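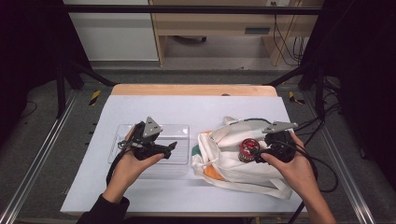

Leswood G2 : paire de pinces portatives pour l'enregistrement de démonstrations bimanuelles

Réf. LW-G2-P
Fabricant : Farnosico
Disponibilité : sur commande

Le Leswood G2 enregistre la trajectoire et l'ouverture de deux pinces tenues par un opérateur. Les démonstrations servent à l'apprentissage par imitation, sans téléopération du bras cible.

Caractéristiques
Effecteurs : deux doigts parallèles, noirs, interchangeables
Plaque supérieure : métal gris, une par pince
Liaison : filaire, un câble par pince
Horodatage : commun aux deux voies
Export : poses, ouverture, flux vidéo synchronisé

Méthode
Chaque épisode correspond à une tâche complète sur table, par exemple le transfert de petits objets entre un sac en tissu et un bac transparent. Les trajectoires sont exprimées dans le repère de chaque pince, puis recalées sur celui du robot. La politique prédit des séquences de 10 actions. Les épisodes interrompus sont conservés et étiquetés à part.

Résultats
Le jeu Riedl, constitué par Veronika Schnyder et Diệp Thân, comprend environ 2 000 épisodes. Un sous-ensemble de 133 épisodes est réservé à la validation. L'évaluation sur robot porte sur 50 essais par tâche, positions initiales tirées au sort. Les objets souples restent la principale source d'échec, surtout lorsque l'ouverture du sac est masquée par les plis.

Contenu de la livraison
Deux pinces, deux câbles, mire d'étalonnage, licence du logiciel Dristdale (un poste)

Options
Doigts longs, réf. LW-G2-DL
Jeu de câbles de rechange, réf. LW-G2-C

Documents
Fiche technique (PDF)
Procédure d'étalonnage (PDF)
Demander un devis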